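Drovum white desk – six months in and still pleased with it

I have wanted a proper desk for years. Until last winter I did everything at one end of a table that had to be cleared for meals, which meant my papers lived in a heap on the stairs and I could never find a stapler. So when the spare room came free in November I measured the wall twice, wrote the numbers on my hand and ordered the plain white desk from Drovum.

It came in one long flat box, heavier than I'd bargained for, and the postman and I had to tip it over the doorstep between us. The instructions are drawings only, no words at all, but they're good drawings and the screws come in little numbered bags (bliss!). I started after lunch on a Wednesday and had it standing up by 3. The one bit I'd do differently is the legs – put them on loosely first, get the whole thing upright, then tighten. I did mine up hard straight away and had to undo the lot to stop it rocking.

Now for the top, which I love. It's deep enough that I can have things I like looking at towards the back and still have a decent working space in front of me. Mine has the artificial flowers (white, and they have survived me completely, unlike every real plant I've owned) and the little branch drawing from Hafþórsson, which I'd had in a drawer for ages with nowhere to put it. A black case sits open at the front most days and I don't feel cramped by it. On my old table that case would have been the whole evening's space gone. 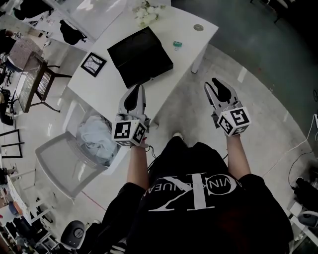
The desk in daily use, with the flowers at the top and the cable hole over on the right.

Can we talk about the cable hole? It's a round metal one set into the top, and I hadn't even noticed it in the listing. I feed my lamp and charger down through it when I'm working in the evening and then tuck them out of the way again. Such a small thing, and I'd miss it terribly now. If you're left-handed, do check which side it falls on before you build yours, as I didn't think about it until the screws were in.

White shows everything, of course. Tea rings, pencil, the lot. A damp cloth has shifted all of it so far except one biro line, and that went with a dab of washing-up liquid and some patience. I was braced for chips along the front edge and haven't found any.

Underneath there's room for a clear plastic bin, and I can still get the chair in. The chair is the Cumik one, white with a grey mesh seat and back, and the two look as if they were bought together. It's nice and cool to sit on, though I add a cushion for anything longer than an hour.

What would I change? A drawer, even a shallow one, for pens and clips. Puvasano do a version with a drawer, but it was 100 pounds more when I looked and the top was narrower, so I've no regrets. I'd also have liked a spare set of screws, having lost one down the floorboards.

Five stars from me, and I'm already eyeing up the matching shelf for the other wall.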